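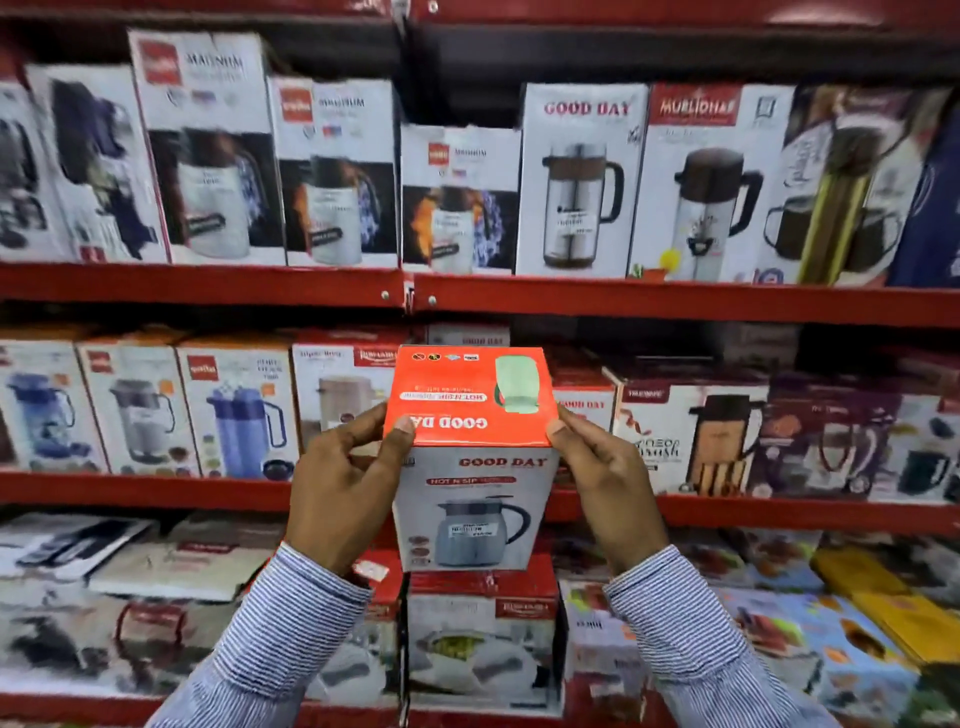
Hidayah Goh said to get the round one and be done with it, that a tall flask is no good for a table because people have to stand up to pour from it. She has had hers for 19 years and the lid still shuts. I told her I would think about it, and then I went and thought about it in the shop for most of the afternoon.

March. Gray until noon, then rain.

Up at six. Swept the back step and put the bins out. Toast, two cups of tea, the second one cold before I got to it, same as every morning. I have been saying since the new year that I would buy a flask for the kitchen table so that I can make one pot and leave it. The old one went in the trash after the glass inside broke. I shook it and it sounded like a bag of sand.

Took the bus to Ekgate and walked from there to Pasaribu. They have moved everything again. Flasks are now past the pressure cookers, on red shelves, where the lunch boxes used to be. All of them are kept in their boxes, so you go by the picture on the front unless you ask, and I didn't like to ask straight away.

I looked at the Good Day one first. It is called Hot N Sip and the box is orange-red on top and white on the front. The flask in the photo is gray with a round body and a black handle. That is the shape Hidayah means. I had it down off the shelf and turned it over a few times and put it back. Then I looked at the Magnum ones. One has blue flowers on white, which my mother would have picked without a second look. There was a Murlidhar in steel with a brown lid that I liked too. Good Day also make a steel jug with a black handle, and I went back and forth between that and the round one longer than I should have.

What I wanted to know was whether the lid has to come off to pour or whether you press something. The man at the counter opened a round one for me. You press. The mouth is wide enough to get a bottle brush in, which I checked with my fingers. He said to fill it with hot water and leave it five minutes before the tea goes in, and that it should never be put away with the lid on. I knew the second part. The first part I used to do and stopped doing, out of laziness.

Bought the round gray one. He wrapped it in newspaper inside the box and tied the box with string so I could carry it on one finger.

Stopped at the bakery for rolls. They were out of the seeded ones. Got plain. Missed the 288 by the length of the street and stood under the awning at the shoe repair place until the next one. Shoes the bus driver could have used, the floor was soaked. A woman across from me asked what was in the box and told me she keeps soup in hers. I don't think I will do soup. The smell gets into the lid.

Home by 4. Cleared the shelf over the sink before I unpacked anything, because if I put the flask on the counter it will stay on the counter. Threw out a tea strainer with a hole in it and a jar of something I couldn't name. Two mugs went in the bag for Mullden, the ones with the chipped rims. Wiped the shelf down. The paper lining was stuck at one corner and I had to use a knife.

Washed the flask with baking soda and hot water, rinsed it three times, then did the five minutes as told. Made a pot and filled it. It drips a little from the spout if you pour slowly. If you pour fast it doesn't.

Called Hidayah after supper to tell her I got the round one. She asked what I paid and said it was too much, and then asked if they had any left. She wants one for her sister in Pukport. I said I would go back next week if the weather is better, and she said to get the same color.

Poured a cup at nine and it was still hot enough that I had to wait. Left the box on the chair in the hall. Need to buy: bottle brush, shelf paper, seeded rolls. Phone the plumber about the cold tap before it gets any worse.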